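Stalter fits out packing room at Valtevholm

Sunday, February 16, 2020

Stalter has completed the fit-out of a small-goods packing room at its Valtevholm site. The walls are lined with smooth grey panels, butted at a thin dark seam that runs down to the white benchtop. Total cost was $2000.
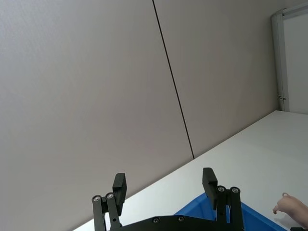

Trays replace cartons at the bench

Items are now sorted into shallow blue plastic trays with a raised rim, supplied by Tutetti. The previous cardboard cartons have been withdrawn. Each tray is set lengthwise to the bench front-to-back, and small pieces are placed on its floor one at a time. 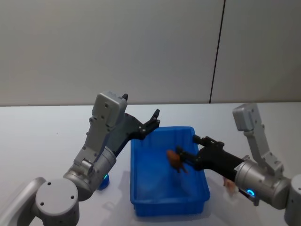 Reading time: 2 min

Pawłowska, the contractor for the wall lining, will inspect the panel joints in June. A further 13 trays are on order. Colour and rim height are unchanged from the first batch.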